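Three gears, a white plate with pegs, and no instructions. What order does this go in?
Posted in Hobby & Workshop Help, Ellstead Community Boards

stulter_bench

Hi all, hoping somebody has put one of these together before. I picked up a bag of leftover gear train parts at the Tunstall swap meet on Tuesday for $2 (couldn't say no!) and there was no paper in it at all. I've got a flat white round plate, kind of like a big washer, with two short pegs sticking up out of it. Then there are three metal gears, and they don't all look the same size to me.

My plan was to drop a gear on each peg and see if they mesh, but I don't know if I should be oiling things first, or if it matters which gear goes on which side. I also can't get the dust off my mat, no matter what I wipe it with, and I'm a little worried about grit getting in the teeth. 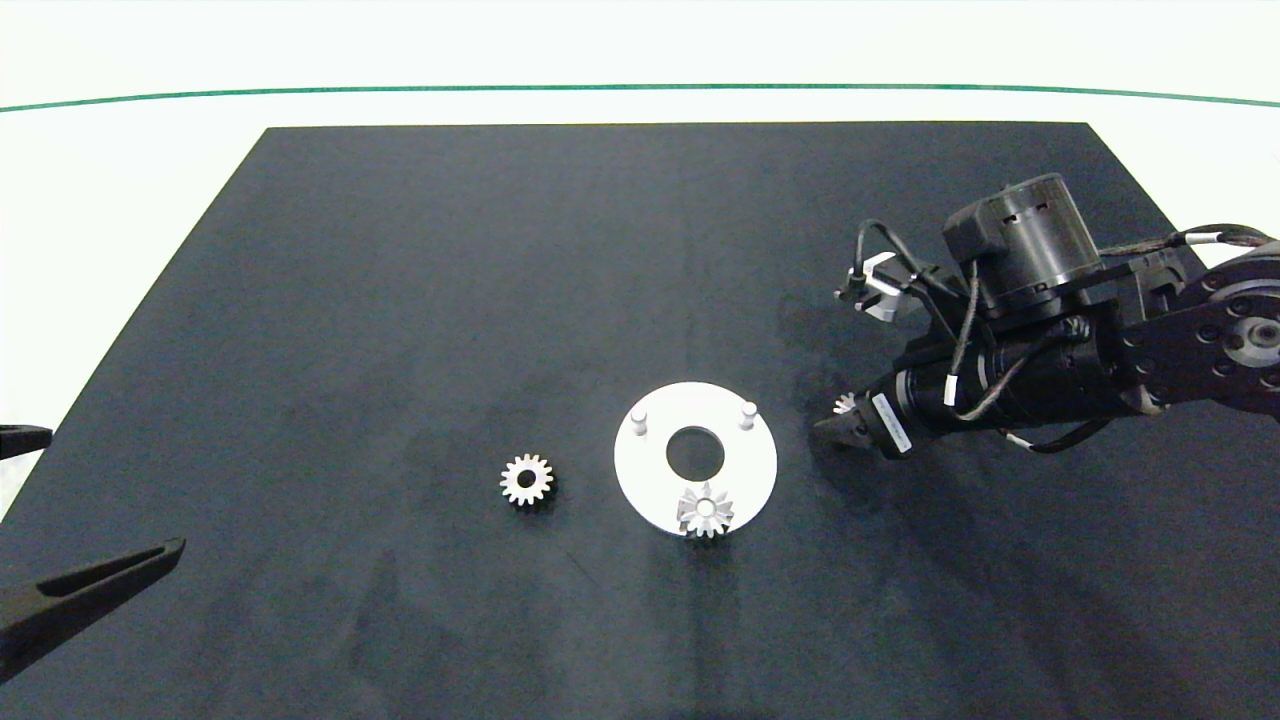 Plate on the mat with one gear resting on it, another gear to its left and a third in the gripper, none on a peg yet.

My goal is just to have it turn smoothly by hand. I'm not running a motor off it. Any help is welcome, I've been poking at this since breakfast and my coffee is long gone.

otier_tinkerer

Fun little project! Before you put anything on, try each gear on each peg by itself with no oil. You want it to slide down under its own weight and spin freely with a flick. If it's tight, don't press it, those short white pegs can shave off or snap and then you're really stuck (ask me how I know...). Is your plate plastic? Hard for me to tell.

Left or right shouldn't matter if both pegs are the same thickness. Put one gear down flat, then lower the second one while turning it a tiny bit back and forth until the teeth drop in. If they won't go in at all, the gears are too big for that spacing and you've got parts from two different sets, and with swap meet bags that happens a lot. If there's a big gap between them, same story.

For oil, skip it. Small gears like these, turned by hand, will be fine dry. If it squeaks later, use one tiny drop of light oil on the peg and keep it off the teeth, where it'll just pick up fluff.

For the grit, an old toothbrush and dish soap, then dry the gears right away with a hair dryer on low. I did 80 of them one winter for a clock display and never had one rust on me.

gearhead284

just put the small one on first, worked for mine

mat will always look dusty, mine is 10 years old and looks like chalk. flip it over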